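Chapter 2
Paying for Higher Water: Land, Risk and Public Money

By the end of this chapter, readers should be able to explain how a local authority decides which parts of a shoreline to defend, describe the main ways such works are paid for, and compare the position of owners and tenants when a defence is refused.

2.1 The case of Skiltine

Skiltine is a low-lying harbour town of 1,753 dwellings at the mouth of the Szulc River. Its sea wall was built to withstand the highest tides then on record, and for two generations it did so. In recent years water has come over the wall during winter storms and has also entered the streets from below, through drains that can no longer empty at high tide. Raising the wall would deal with the first problem and leave the second untouched.

The town council asked the engineer Radosław Marciniak to set out its choices. His report divided the shoreline into sections and gave each a likely cost of defence over 70 years. In the centre, where the hospital and the water treatment plant stand, the cost of protection was lower than the value of what would be lost. On the Endano flats, to the south, it was much higher. 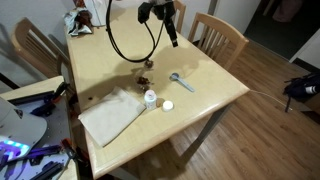
The council accepted the findings for the centre and put off a decision on the flats. During the delay, banks became unwilling to lend on homes there, and several insurers raised their excess or withdrew flood cover. Owners who wished to leave could not find buyers. Tenants, who made up a large share of residents, had no property to sell and were not included in the first round of public meetings.

In her study of the town, the economist Bogumił Zawadzka argues that putting off a decision is itself a form of spending. The cost is carried by households and does not appear in the council's budget. Marciniak takes a more cautious view and notes that an early decision based on poor tide records may also prove expensive.

Section 2.2 looks at how the value of a defended area is worked out, and at what is commonly left out of the sum. Section 2.3 turns to the Groltavura levy, under which 1,300 ratepayers further inland agreed to share the cost of coastal works.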